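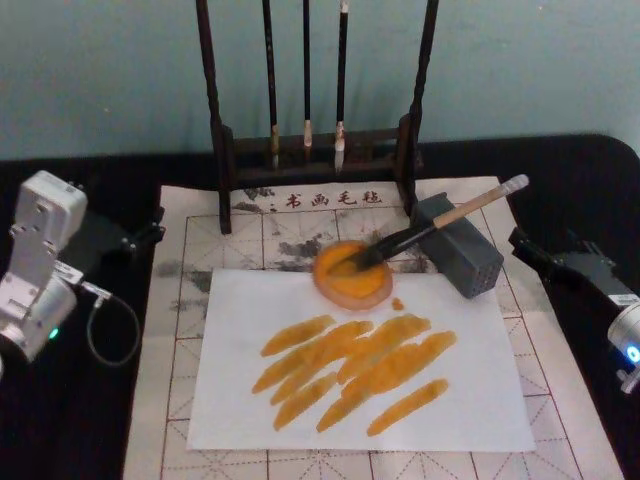 Lonwood Papers: Brush Room and Finishing

brushroom-list archive
Subject: Re: The arms, the orange, and what happens to us
From: Brush room lead
Sent: 16.40

Hello all, and hello especially to those of you on the early shift who will be reading this with a cup of tea and possibly a sigh,

I promised a proper reply to the message that came round from the finishing bench, and I'm sorry it has taken me a while. I started it twice and both times somebody needed a delivery signing for. I've put the original at the bottom for anyone who missed it, with a few bits of it quoted as I go along, so please bear with me if you've read it already.

> Can somebody tell us plainly what the arms are for, and which
> parts of our day they are supposed to be doing by the autumn?

Plainly, then. The two arms at the end table are being set up to do the ground strokes on the Ranasinghe order, and the ground strokes only. Those are the broad orange ones that go down first, slanting up to the right, before anybody does the fine work on top. The order is 1374 sheets, which those of you who did the last big one will remember with your wrists if not with your heads. We lost a good bit of June to it last time and two of you were strapped up by the end. I don't want to do that again and I don't believe any of you do either.

What they are not being set up to do is the lettering, the leaf work, the mixing, or choosing which sheets are good enough to go out. I know people have heard otherwise. I've heard otherwise myself, in the queue at the sandwich van, from somebody who didn't know I worked here!

As for how it's going, you'll have seen the table. The felt is our old practice one, red squares and ink stains and all, and I'd like it to stay there please, as we know how paper sits on it. The strokes on the sheet with the orange are much the sort of thing we are after for weight. They go paler where the paint thins, they come to a soft rounded end, and they overlap without looking fussy. The one sitting a little apart at the bottom right is the spacing I like best, and I'd be glad to hear if you agree, because the Trornurel settings have a number for spacing and at the moment it's me guessing at it.

> We were told we would be "trained up". Trained up to do what?
> Most of us have been painting for longer than the software has
> existed, and it feels backwards to be asked to learn from it.

This was the part that made me put my tea down, and I think you're quite right about the wording. It came off a slide from Flevex, I copied it into the notice without thinking, and I'm sorry. What I should have written is that the arms need somebody beside them who knows what a good stroke looks like. The engineer from Flevex is very pleasant and very patient, but could not see any difference between a loaded brush and an overloaded one until three of us stood there and argued about it. There's a drip by the dish on that sheet, just a dot of orange, and any one of you would spot it from across the room and know the sheet was done for. The Trornurel software has no opinion on the matter.

So what we're asking for is table minders. One person on the end table per half shift, and the job is to lay the sheet, check the paint, watch the strokes, pull anything that isn't right and say why it isn't right in the notebook. The "why" matters more than I expected. On the first day I wrote "looks dead" next to half a page of them, and then had to explain to the engineer what I meant, and it took the two of us most of an afternoon and a good many biscuits to get from "looks dead" to "the brush should slow down before it lifts". I'm still rather proud of that afternoon.

Nobody has to do it. If you would sooner stay on the lettering bench and never go near the thing, that's fine with me, and it won't be held against you when the rota is drawn up. I've asked for that in writing from the office and I have it, and it's pinned up by the kettle.

> The other worry is the piece rate. If the arms do the ground
> strokes, then the sheets we get are half finished, and it would
> be very easy for someone upstairs to decide they are worth half.

Yes. I raised this before anything was plugged in, and I'll tell you exactly where it has got to, which isn't as far as I'd like. The sheet rate stays as it is for the whole of the Ranasinghe order, ground strokes or no ground strokes. Minding the end table is paid at the hourly rate plus 70 pence, in the same way as we do for the mixing room. After that order it's open. The office wants to look at it again once the first 500 sheets have gone through, and I've said that whoever looks at it must have two people from the benches sitting in, picked by the benches. They've agreed to the two people. They've not yet agreed to a date, and I shall go on being a nuisance until they do.

I don't want to promise more than I know. I've worked in two places where a machine came in and was only ever going to "help", and in one of them it did help and in the other I was gone by Easter. I'd guess some of you have a story like that as well. My own view, for what it's worth, is that the ground strokes are the part of this work that hurts people and that hardly anyone would miss, and the lettering is the part our customers write in about. If the arms ever get moved on to the lettering I'll be standing beside you complaining, and I've said that to the office in very nearly those words.

Now some smaller things, as they've been piling up.

Brushes. Please hang them back on the wooden rack, tips down, after washing. The rack lives at the back of the end table for now. I know it's a longer walk from the sink, and I've asked whether we can have a second one for the lettering bench.

The grey block with the holes in it is there to prop the long-handled brush while its head is in the dish. It isn't a pen stand. I've taken three biros and a comb out of it so far. If it gets shifted, the Trornurel set-up has to be gone through again from the start, and that's half an hour of your minder's life.

Lights. Several people asked what the coloured lights on the arms mean. I've asked Flevex for a proper card to go on the wall. Until it comes, please treat the arms as live whatever colour is showing, keep your sleeves and lanyards out of the way, and ask the minder before reaching across the table.

Paper. The first 300 sheets have been cut and are under the window with a board over them. Don't take from that pile for practice, even the top one with the bent corner. Practice paper is in the plan chest, second drawer, and there's plenty of it.

The noise. I agree that it's odd. It bothered me for two days and now I only notice when it stops. If it's giving anybody a headache, tell me and we'll look at moving the screen across.

I'd like us to have a sit-down about all of this before the order starts in earnest, with the machines switched off and the door shut. Half past three suits both shifts if the early lot can bear to stay on a little, and it'll be paid time. Bring whatever you'd like to ask, including the things you'd rather not put on a list the office can read.

And thank you for the message. I could tell it had been talked over properly before it was sent, and I would far sooner have it said here than at the sandwich van.

Warmly,
Brush room lead
Lonwood

----- Earlier message -----
From: Finishing bench
Subject: The arms, the orange, and what happens to us

> Hello,
>
> Writing on behalf of the finishing bench, and the lettering bench
> has read it too and is happy for it to go.
>
> Can somebody tell us plainly what the arms are for, and which
> parts of our day they are supposed to be doing by the autumn?
>
> We were told we would be "trained up". Trained up to do what?
> Most of us have been painting for longer than the software has
> existed, and it feels backwards to be asked to learn from it.
>
> The other worry is the piece rate. If the arms do the ground
> strokes, then the sheets we get are half finished, and it would
> be very easy for someone upstairs to decide they are worth half.
>
> We aren't against it. A few of us would be glad never to do
> another day of ground strokes. We'd just like to hear it from
> you before we hear it from anybody else.
>
> Also, is there any chance of the good hand cream again?
>
> Finishing bench

PS. Hand cream is on order, the big tubs.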